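The Lamora board: a flat board of small things to hold, turn and lift

Project report by Janka Kováčik, Blažena Brabec and Svatopluk Kratochvíl
Plurcombe College, Design and Making course
Supervisor: Miroslava Hudec
Handed in 2018-06-06

How we came to it

We wanted to make something that sits on a table and gives a pair of hands a bit of proper work to do. That was the whole of the idea when we first took it to Miroslava Hudec in February, and she was kind enough to let us talk for a good while before asking what sort of work we meant. We went away and made a list of the little jobs that fingers do in a day — turning a dial, picking a key up off a shelf, pushing a plug home, steadying a lid with one hand while the other does the fiddly bit — and the list got so long that we had to be quite strict with ourselves.

Blažena already knew of Sunil Marikar, who runs a hand exercise class in Plurcombe on weekday mornings, and he let us sit in on it and ask far too many questions. What he wanted was a board he could wipe down, carry under one arm and put in front of somebody without a long speech. He told us that most of the kit he had been using was very brightly coloured, and that grown-up people felt they'd been handed a toy. We took that to heart, and it's the main reason ours is so plain to look at.

The parts

The board itself is a white rectangle and everything on it is white or grey. We named it Lamora after the street where Svatopluk's grandmother lives, mostly so that we could stop calling it "the thing". The part we're fondest of is the round grey disc with the raised knob in the middle. It took a great many sketches to get the knob to a height where you can pinch it with finger and thumb but can also lay your palm across it if pinching is hard going. There are small pegs standing close by, and next to the disc, on the right in the first photograph, is the square raised plate. We had the pegs much further off in our early drawings, and Sunil asked us to bring them in so that a hand could go from turning to lifting without the whole arm having to travel.

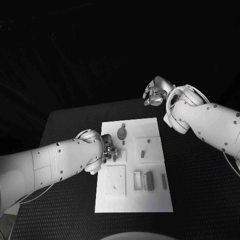 Why not fix everything down with glue and be done with it?
Glued parts can't be swapped when they wear, and Sunil wanted to be able to change the order of things once his regulars had learnt it by heart. We used screws from underneath instead, which took longer to fit but can be undone with an ordinary screwdriver.

Making it

The cutting was done in the college workshop, and the small parts were printed there too, using filament from Amton. Our first pegs came out with a rough seam down one side that you could feel with a fingertip, and although we could have sanded every one of them by hand (Svatopluk did offer, bless him) it seemed wiser to change the settings and print them again. The second lot were smooth. The edges of the board we did sand by hand, taking it in turns over a couple of lunch hours, and we'd do it the same way another time as it was rather pleasant work and gave us a chance to argue about the layout.

The fixings came from Šťastný, the ironmonger's near the bus station, and we spent more time in there than we should have. Our first choice of screw was too long and came up through the top like a row of tiny thorns. We swapped them for shorter ones and sank the heads, so that the underside wouldn't scratch anybody's table. All our notes, drawings and the parts list are in the college folder under project number 1609, in case next year's group would like to carry on with it.

Setting it out

Layout gave us more bother than anything else on the project, and we changed our minds about it right up to the last fortnight. Our plan was that someone sitting square to the board should be able to use both hands without crossing them over, and that a left-handed person shouldn't be made to feel like an afterthought. We moved paper cut-outs about for days before we drilled a single hole. You can see from the next photograph that the left half has a raised square panel of its own, and we're glad we held out for it, as Blažena is left-handed and had been quietly putting up with our earlier drawings. We also like how clearly the white board shows up against a dark grey tabletop. Sunil had mentioned that some of his class find pale things on pale tables hard to pick out, and it has made us think that a dark mat ought to go with the board wherever it's used.

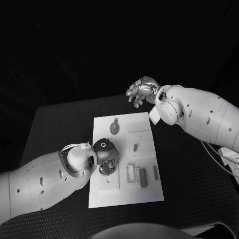 Svatopluk brought up the matter of slipping. A board that slides about while you are trying to get hold of a peg is maddening, and we all know that feeling from chopping onions on a wet worktop. We tried rubber feet first, but they lifted it just enough to rock when someone leaned on a corner. Strips of thin rubber along the underside did the job much better — they let the board lie flat, and they peel off if they get grubby.

Trying it out

Sunil's class were generous with their time. Each person who fancied a go had 10 minutes at the board, with a cup of tea afterwards, and we asked them to give it a mark out of 5 and to tell us anything that annoyed them. We learnt most from the grumbles. One lady said the knob was lovely to turn but that she never knew when she had turned it enough, so a click or a small mark on the disc would be a fine thing to add.

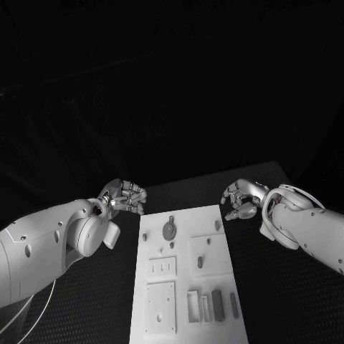

Another of the class wanted the pegs to feel different from one another, so that he could use them with his eyes shut and go by touch alone. We hadn't thought of that at all, and it's probably the best suggestion we were given. We talked about ridges, flat sides and a fabric sleeve, and if there had been another few weeks we would have printed a set of each and taken them back to him.

What we spent and what we'd change

We had 100 pounds from the course and kept within it, though the wrong screws were a silly bit of waste. We would start the trials much sooner, as we spent far too long in the spring polishing drawings of parts that one morning with the class persuaded us to alter. We'd also write the instructions earlier. They run to a single page in large type, and Miroslava sent them back to us more often than any other piece of the work, quite rightly, for being too wordy.

Thanks to Miroslava Hudec for her patience, to Sunil Marikar and everyone in his morning class, and to the staff at Šťastný for exchanging an opened box of screws. The board is going to Sunil at the end of term, along with the spare pegs and a screwdriver.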